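I keep reading that a proper tablecloth makes people eat more slowly. The Pleder newsletter said it again in November, with 271 replies agreeing, and not one of them had timed a meal. I tried it at home for nine evenings — same soup, same bread — and we bolted it down as fast as ever.

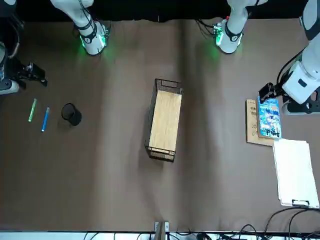 What did change was the washing. Gravy doesn't care about atmosphere. I'll keep the cloth for guests and go back to bare wood on my own.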